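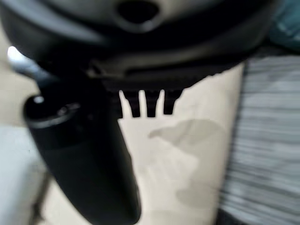
pellworth_d: I'd want to see the small print before paying Clolix anything. "Lifetime stain protection" on a fabric sofa usually means one visit, if you ring within a few days of the spill and use exactly the right words.

mossybank: It's 43 quid on top of the price though, that's not a fortune. The man in the Skunedstead branch said they'd send someone out as many times as needed.

pellworth_d: Did he put that in writing?

mossybank: No. But he did seem to know what he was talking about.

pellworth_d: They all do. It's a spray. The same sort of thing is on the supermarket shelf next to the shoe polish.

tansy_lane: We're on beige too, so I've been reading this with interest. Four headrests along the back and buttons all over the cushions, and it's the buttons that catch crumbs. No plan I've read covers crumbs.
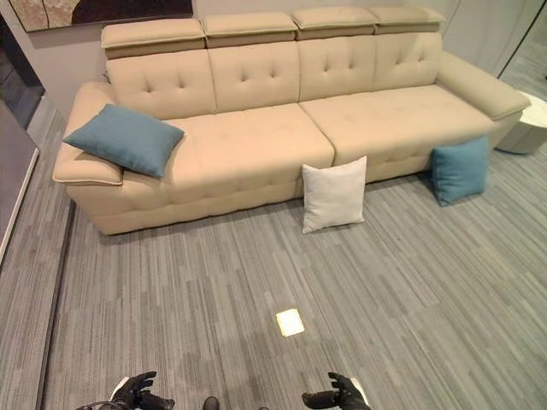
Beige sofa on the grey striped carpet.

tansy_lane: Anyway, my sister had a plan from a different shop, Hayes, on a cream corner unit. Red wine on the arm. They asked her for the receipt, the care booklet, and the date and time of the spill, and then said the mark was "a build-up" and builds-up aren't covered. She cleaned it herself with washing up liquid and it mostly came out. You can still find it if you know where to look.

quillfeather: Build-ups, surely :)

I'll stick up for them a bit. We had the Clolix plan and they replaced a whole seat cover after a biro leaked. No arguing. Took 13 weeks, mind you.

pellworth_d: 13 weeks sitting on a biro stain. And did the new cover match?

quillfeather: Near enough. Slightly paler.

pellworth_d: So now you have a two-tone sofa and you paid extra for it. The bit that bothers me is that the colour match is never promised. I read the whole leaflet at Skunedstead while I was waiting to be served -- "a reasonable match where available", it said. Reasonable to whom? 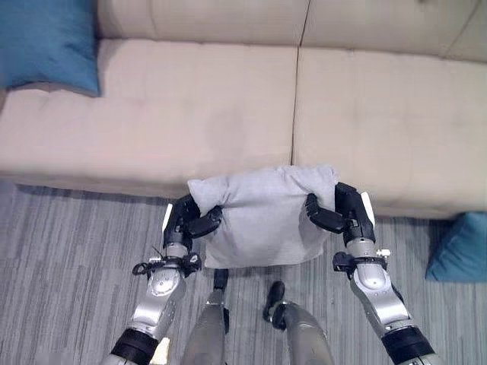
It also says sun fading is out, pets are out, and anything from hair or skin is out. On a pale sofa that's most of what goes wrong with it. What's left is tea and ink, and tea comes off with a damp cloth if you're quick.

mossybank: You make it sound like a con. It's insurance. You hope you don't use it.

pellworth_d: Insurance I don't mind. This is a shop selling me its own promise, and shops close. Remember Flostisholm? Sofas, carpets, beds, and up to 706 people left holding plans when it shut in September. That was in the local paper.
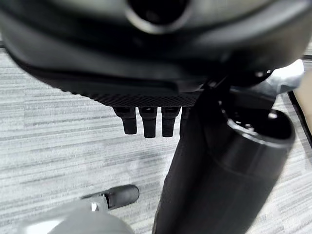
harrow_bee: I was one of them. Got a letter telling me I was creditor number 1786, so there must have been plenty more owed money for other things. Never saw a penny of it.

mossybank: Sorry to hear that. Was yours the stain cover or the frame cover?

harrow_bee: Both. The stain one I'd never used. The frame one I'd have liked, as the middle seat has gone.

quillfeather: Put it on a credit card next time?

harrow_bee: Plan was under the limit, apparently. I did ask.

mossybank: Right, I'm going back at the weekend to ask for the visits thing in writing. If they won't do it I'll leave the plan and buy a throw.

pellworth_d: Get the bit about colour in writing too. And check the throw washes at 40.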